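Workshop notebook, Petermont, bench 2
10/03/2026

Repeatability of the small weighing station, continued from the last entry. Purpose is still to settle whether the drift we see on dry goods comes from the load cell, from the surface it stands on, or from how the material is handled before it gets there.

Set-up as before. Station on the stone slab, level checked on both axes, heater off, door shut. Warm-up 28 minutes before the first reading. The shorter warm-up used by Zatport is not enough in this room. Their sheet gives no figure for air temperature so the two sets can't be compared directly, and I have stopped trying.

Check mass of 100 g first, placed centrally, then towards each corner. Central readings agree with one another. The corner nearest the display reads low every time. The shift is small but it does not change sign, so I take it as real and have marked that corner with tape. Off-centre loading was never mentioned in the old procedure and I suspect several of the odd values from the winter are nothing more than a bag put down in a hurry.

Then puffed cereal, since that is what Mosquera asked for. Low bulk density, large pieces, takes up moisture fast once the inner bag is open. Three things to keep apart in the notes: mass as delivered, mass after standing open, mass after drying. The old sheets use the word "net" for all of them. From now on write "delivered", "stood" or "dried" in the first column and leave "net" alone.

Taring. With the light plastic tub the zero holds. With the glass dish it wanders for a while after the dish is lifted off and put back, longer if the dish has been in the oven and was not left to cool fully. Convection over a warm dish would explain the sign of the error. Let the dish stand in the desiccator until it is at room temperature, then tare, then load. Do not tare with the dish in the hand and then lower it, as was done for the first part of the Arnatau batch.

Standing test: 9 portions from one bag, spread in a single layer, lids off. Mass climbs quickly at first and then flattens. The curve is the same shape for all of them apart from two, which started higher. Those two came from the bottom of the bag and contain more dust and broken pieces. More surface for the same mass, so a faster start is to be expected. Next time sieve first and keep the fines separate.

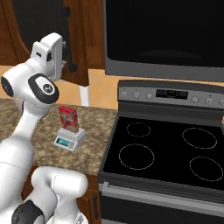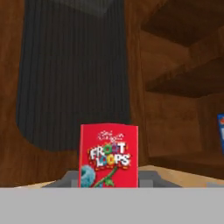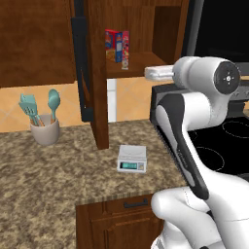
Drying. Low oven, trays on the middle shelf only. The top shelf browns the sugar coating before the water is out, and after that the loss in mass is no longer moisture alone. Took each tray out at the same interval, cooled, weighed, returned. Stopped when 3 readings in a row agreed to the last digit shown. One tray never got there and kept losing a little each time. Probably crumbs lost in moving it, as there were fines on the oven floor afterwards. Struck out on the sheet, not deleted.

Display resolution is a limit with portions this small. The last digit flickers between two values and whoever is reading picks one. Agreed rule: wait for the flicker to stop, and if it does not, write the lower value and put an f beside it. Larger portions would help more than a better rule, but the trays won't take them in a single layer.

Draughts. Opened the door on purpose during one reading to see the size of the effect. Clear jump, slow return. The card screen on three sides brings it down to something I can't separate from the flicker. Screen stays on for all further work, and should be folded flat on the shelf afterwards, as the last one was crushed in the drawer.

Surface. Moved the station to the trestle table for one run of the check mass. Readings wander as soon as anyone walks past. Back on the stone. No need to repeat this.

Provisional view: load cell is sound, corner error known, most of the scatter is handling and moisture. I would not send the cell back to the supplier yet.

To do
Sieve the second bag before opening the tubs
Repeat the standing test with the humidity logged, the logger was flat today
Ask Mosquera whether their limits refer to delivered or dried mass
New desiccant, the present lot has gone pale throughout
Retype the procedure with the corner loading note in it, wanted by April
Arnatau first batch: mark as doubtful, keep the sheets

Oven off, tubs lidded and labelled, check mass back in its case.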